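The Tokov Garment Steamer, After a Winter of Wrinkles

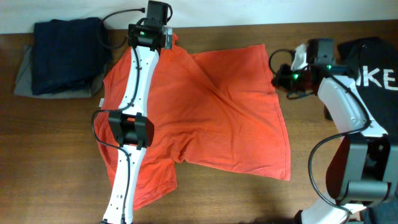 An orange tee with plenty of creases in it.

Print this article | E-mail this to a friend

I have never liked ironing. My mother ironed pillowcases, dish towels and (I promise) my father's handkerchiefs, and I suppose I used up my lifetime share just watching her. So when my old Wernora steamer started spitting rusty water on my good blouses in January, I decided to treat myself, and after far too many evenings reading reviews I came home with the Tokov handheld for $70.

First, the good news. It heats up fast! I can fill it, plug it in, go hunt for my other shoe, and it's ready before I am. The tank comes off with one twist and fits under my bathroom faucet, which the Wernora never did without a measuring cup and a lot of dripping. A full tank gets me through two shirts and a skirt, or one very stubborn linen dress.

Cotton knits are where it won me over. T-shirts come out of my dryer looking like road maps, mostly because I forget them in there until the next morning, and a few slow passes on a hanger take care of nearly everything. Hems still curl a little. I tug them down with my free hand, but do keep your fingers out of the way, the steam comes out with some force.

Now for the grumbles. It's heavy when full, and by the third shirt my wrist lets me know. The cord is too short for the hook on my closet door, so I've moved operations to the hallway, where everyone has to squeeze past me. And it does not do collars. For a crisp dress shirt you'll still want an iron, and I've kept my little Ingvarsson one for that (bought for $39 years ago and still going strong).

My neighbor Cristóvão Garcia has the big Grallico floor model with the pole and the rolling base, and he let me borrow it for a weekend so I could compare. It's a lovely thing, and I did his curtains with it as a thank-you, but it takes up as much room as a coat rack and I just don't have the corner for it.

Four stars from me. I'd give it the fifth for a longer cord.

E-mail this article | Print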